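Rajkumari Tyagi on 36 years of plastering, and why she still mixes by hand

Rajkumari Tyagi has her first cup of tea at half past five and is usually on site by seven. She has kept those hours since she was nineteen, when she started labouring for her uncle's building firm, Mittal, carrying buckets up ladders and washing out tools at the end of the day. She is now one of the few women of her age still plastering full time, and she has trained a good number of the younger ones working in the area.

We met in September at her kitchen table, with her order book open between us and her phone ringing every few minutes. She let most of the calls go.

"I didn't choose it," she says. "My uncle was a man short and I was at home getting under my mother's feet. He said come for the summer. I was useless for the first month. I couldn't lift what they wanted me to lift, and I was slow. But I liked watching the wall go flat."

It was two years before she was allowed near a finish coat. Until then she mixed, carried, cleaned and put on the rough coats in cupboards and behind baths, where mistakes would be covered up. She thinks this is still the right way to learn, although she accepts that few people will put up with it now.

"They want to be on the trowel by the second week. I understand it, they've got rent to pay. But if you've mixed 2000 buckets for somebody else you know what a good mix looks like before you ever have to use it. You know it by the sound of the paddle, even."

She does not own a paddle herself. She mixes small batches by hand, with an old plunger her uncle gave her, and says she gets fewer lumps and wastes less. Her apprentices use an electric mixer and she does not stop them.

After her uncle retired she worked for herself for a few years, then joined up with an electrician and two joiners under the name Trokent. The partnership lasted until the joiners moved away. She remembers it as the busiest time of her life. They took on whole houses, often old ones with lath ceilings that came down when someone leaned on them.

"We did a terrace, all the same builder, all the same date, and every ceiling was different. One had newspaper stuffed in it. One had horsehair you could have knitted with. I kept a bit of that for years in a jam jar, and then my husband threw it out."

Old houses are still the work she prefers. Lime plaster takes longer, costs the customer more and has to be left alone for weeks, and she spends a lot of time on the phone explaining this. People ring her because a damp patch has come back for the third time, and she finds that someone has covered a lime wall with modern gypsum and then painted it with something that does not let the water out.

"I tell them the wall is fine, it's what's on it. They don't like hearing that when they've just paid for it." One customer had spent £3759 on treatments before she was called. She took the gypsum off, left the wall bare over the winter and went back in spring to put lime on it. She says there was more waiting than work in that job, and that she charged accordingly.

New work is different and she is frank about finding it dull, though it pays for the rest. Her present apprentice, Sarita Dhillon, takes the opposite view. She came to plastering after five years in an office at Useleo, a firm that sells insurance, and she likes a plain new room with square corners.

"Rajkumari gets excited about a wonky chimney breast," Dhillon says. "I like it when it's all just flat and pale and there's nothing to look at. You come out of a room like that and your head is quiet."
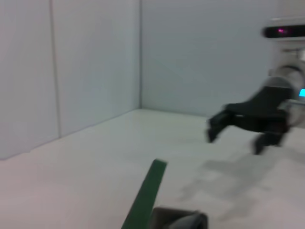 Plain walls meeting at a corner, with a seam between two panels on the left.

Corners are where the two of them argue most. Tyagi works an internal corner with the edge of an ordinary trowel, one side at a time, letting the first side firm up before she touches the second. Dhillon uses a corner tool and does both together. Each has offered to redo the other's.

"Hers are good," Tyagi says. "I won't tell her they're as good as mine."

They agree about light. Both carry a lamp and hold it close to the wall at a low angle before they pack up, so that any ridge throws a shadow. Tyagi learned this after a customer at Tullex, a block of flats she worked on in her thirties, called her back to look at a hallway at four in the afternoon. With the sun coming along it, she could see every stroke she had made.

"I did that hallway again for nothing. Nearly 50 feet of it. I've never left a job without the lamp since."

Her shoulder has been bad for some time and she no longer does ceilings two days running. The doctor has suggested she give them up completely. She has cut back on new work and is spending more of her week teaching, mostly Dhillon, sometimes a group of homeowners who want to patch a wall on their own. The homeowners, she says, put on far too much and then will not leave it alone.

"You have to walk away from it. Go and have your sandwich. I say that to all of them, and they stand there and keep poking it."

Dhillon finishes her training next year and has been asked to stay on. She has not given an answer yet. Tyagi says she has not pressed her for one, and gets up to answer the phone.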